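Harkside Household Tasks Program
Progress Report to the Astirano Fund, November

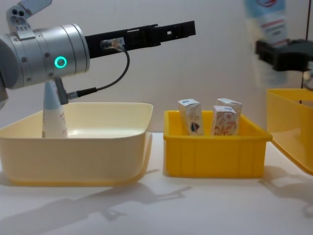
Figure 1. Sorting station, Prondton site, with bottle in cream tub and patterned boxes in yellow crate.

1. Work completed
The program is asked to establish whether a two-armed machine can put away mixed household goods at a standard a store or a home would accept. Since the last report the team has recorded 3000 sorting attempts at the Prondton site. Small cartons are now placed reliably when they reach the arms upright. Bottles remain harder. The grip is secure on straight sides and poor near a tapered cap, and most dropped items in this period were bottles.

Soft packages were added to the task list at the request of the Fund. Results are mixed. The Kiani planning software selects a suitable grip in most attempts but is slow to try again after a miss, and an operator had to step in during 11 sessions.

2. Assessment
The machine can sort a limited range of goods under supervision. It is not ready for unattended use in a stockroom or a kitchen. A trained clerk completes the same work faster and handles damaged packaging without difficulty.

3. Next period
Work will continue on five item types, with bottles first. Three trials are planned at a partner store, including one on a Saturday, when stock arrives in mixed loads. Spending is within the approved budget and no change to the schedule is requested. The revised list of test items will be sent separately.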